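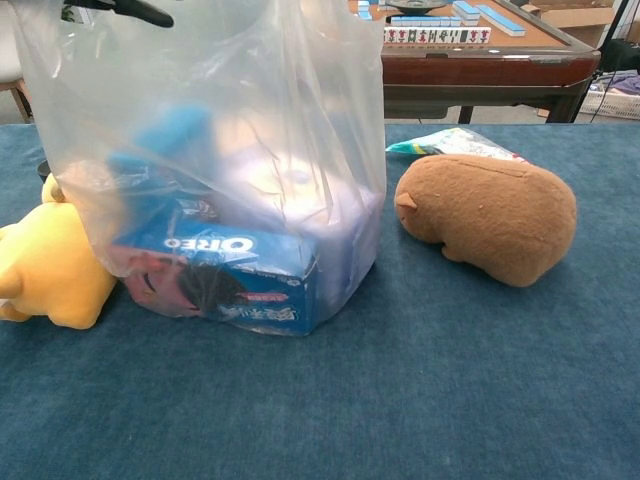
What decides whether a thin plastic carrier bag keeps its shape once it has been packed?
Mostly the rigid goods at the bottom. A flat carton placed first spreads the base of the film and gives the items above it something level to rest on, while soft goods do little to hold the walls apart.

3.2 Packing order and base formation

The bags used in this part of the work were of thin translucent film with no gusset board and no stiffening of any kind. Such a bag has no base until something is put into it. Gillies and Tosh, in their earlier notes on counter packing, treated the base as a property of the bag and assigned it a fixed area. We found this assumption hard to keep. The area on which a filled bag rests depends on the first item and on how that item is turned, and it changes again when the bag is lifted and set down.

We therefore define the formed base as the part of the film in contact with the table when the bag is released and left to settle for 8 seconds. The goods were ordinary household items: cartons of cookies, taller light cartons, cylindrical containers, small tins, sealed snack packages and plush toys. Item sets were drawn up by Rautiainen so that each contained at least one flat carton and one item that could not stand unaided. Packers were told which items belonged in the bag and were given no instruction on order.

A total of 594 packings were recorded. Packings in which the film tore were repeated with a new bag and the torn attempt was discarded. The coding sheet has two fields for each item, its position in the sequence and its final attitude (upright, lying, or leaning). The attitude field proved the more difficult of the two. A cylindrical container that touches both the wall of the bag and a neighboring carton may be coded as lying by one reader and leaning by another, and Chisholm and Yeo, who coded separately, disagreed on cylinders more than on any other class of item. Disputed cases were settled from the side view where one existed and were otherwise entered as leaning.

3.3 Items left outside the bag

Goods outside the bag were not removed from the table. Plush toys in particular were often left beside it, where they could touch the film and support it from the outside. This contact matters for the definition given above, as a wall that would have slumped outward may be held in place by a neighbor. We marked such packings as externally supported and kept them in the set, but they are excluded from the comparison of base areas in Section 4.

The mouth of the bag was coded as gathered or open. A gathered mouth draws the upper film together above the goods and produces long folds from the mouth toward the base. With an open mouth the upper film tends to crumple down around the goods. The amount of free film above the highest item was not measured, and this is a weakness of the present coding scheme. It will be added to the next version.

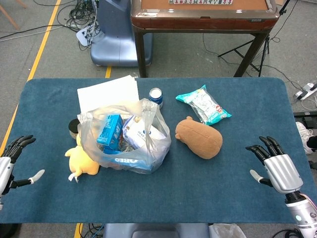

Figure 2. Translucent bag with an open mouth. An OREO package lies flat beneath the other packed items; plush toys lie outside the bag on either side.

The arrangement in Figure 2 belongs to the class we call low base, mixed upper layer. The lowest item is flat and the items over it differ in attitude: the small blue box is upright, and the white cylindrical container to its right is tipped over. Arrangements of this class are awkward for any rule that ranks items by height alone, as the height of a container on its side is its diameter and says little about the space it would need if stood up. The rule set of the Kemon packing guide ranks by longest edge and would place both in the wrong layer.

A second difficulty concerns legibility. The film is clear enough for large lettering on a package to be read through one layer, but small items between larger ones may show only as a dark shape. Where an item could not be identified through the film, its class was entered as unknown, and it was not inferred from the list of goods supplied. This costs some data but keeps the coding independent of the packing list.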